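Why does silver become dark?

Do you have a grandmother who keeps a silver ring or a silver spoon at home? Maybe one day you saw that the silver was gray, brown or even black. It did not get old like bread gets old. A small change happened on its skin, and this change has a name: tarnish.

In the air there is a very little bit of sulfur. You can't see it. Sulfur also lives in eggs, onions and wool. When sulfur touches silver, the two join together and make a new thing, called silver sulfide. This new thing is dark. At first it is so thin that the silver looks yellow. Later it grows thicker and becomes black. 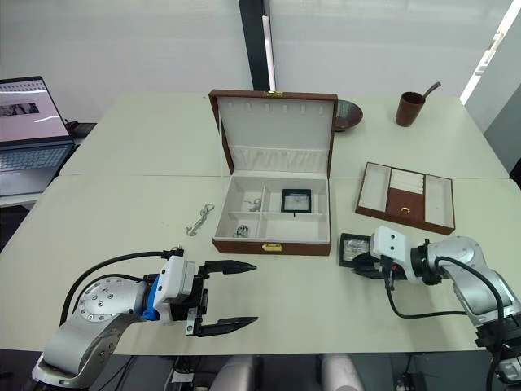

An open jewelry box with a light gray lining.

Does gold become dark too? Pure gold does not, because it does not like to join with sulfur. But many gold rings have some silver or copper mixed inside, and those can change color a little.

How can we keep silver bright? Put it in a closed box or a small bag when you don't wear it. Keep it away from rubber bands, because many of them have sulfur inside. If you wear your ring often, the rubbing of your skin helps it stay bright.

Try it with a grown-up: take 2 old silver spoons. Leave one on a shelf and close the other in a plastic bag. Look at them again in December. Which one is darker?

Written by Tsegereda Woldemariam for the children's pages of Plenadia
August 11, 2023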